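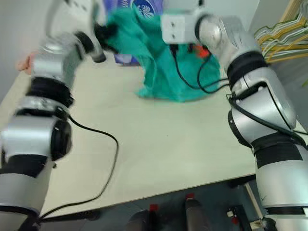

Washing and Drying Colored Knits at Home

Teal, forest green, navy and the other deep colors all need the same care, and most of the damage to them gets done in the first few washes. The tips on this page came in from readers over the winter and have been tried in an ordinary top-loader and an ordinary dryer.

Before the wash

Empty the pockets. Turn everything inside out, including socks. Do up zippers so the teeth don't catch on soft fabric, and tie any drawstring in a loose bow.

Test a new dark item for bleeding. Wet a hidden bit of the hem, press a white paper towel against it and count to thirty. If color comes off on the towel, wash the item alone in cold water until a repeat test comes up clean.

Sort by weight as well as color. A heavy towel or a pair of jeans will scuff a fuzzy knit all the way through the cycle.

In the machine

Use cold water and the gentle cycle. Two tablespoons of liquid detergent is plenty for a half load - more than that stays in the fabric and makes it feel stiff. Yufang Tan writes that she cut her detergent in half and stopped seeing chalky streaks on her dark leggings.

Skip fabric softener on anything with stretch in it. It leaves a coating, and it does elastic no favors.

If you have hard water, put half a cup of white vinegar in the rinse dispenser. Never use vinegar and bleach in the same load.

Elastic waistbands

Heat is what kills a waistband. Take elastic-waist clothes out of the dryer while they are still slightly damp, stretch the band gently once or twice with both hands, and lay the garment flat to finish.
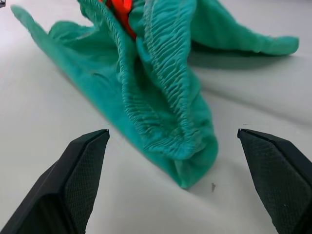 A gathered waistband has a lot of layers and takes longer to dry than the fabric next to it.

If the band has gone slack, it can often be replaced. Open a small gap in the casing at the back seam, pull out the old elastic, and feed in the new piece with a safety pin. Cut the new elastic 2 inches shorter than your waist measurement. Overlap the ends, sew them in a zigzag, and close the gap by hand. Bands that are stitched straight through the elastic are much more work, and Deming Yao's advice is to leave those to a tailor.

Wrinkles

Don't leave a finished load sitting. If you did, run it again on low heat for 3 minutes with a damp washcloth, then take things out one at a time and shake each one hard.
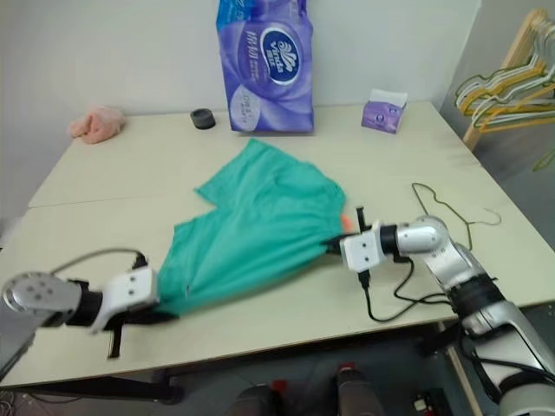 Spread crumpled fabric out on a clear table and smooth it from the middle toward the edges.

For knits, steam works better than pressing. Hold the iron just above the surface, let the steam go in, and pat the fabric flat with your palm. Let it cool before you fold it or the creases come right back.

Pilling

Lay the item on a hard surface and go over it with a fabric shaver, using light pressure. A disposable razor will do the job on sturdy cloth but cuts holes in thin knits. Keep either one away from seams and loose threads.

Reader question from Chrysanthi Karagiannis: can faded green be brought back? Dye will work on cotton if you follow the packet. Polyester needs a dye made for synthetics and a pot of hot water on the stove, and the stitching may stay a different shade.

Next month: grass stains, and what to do about a musty washer.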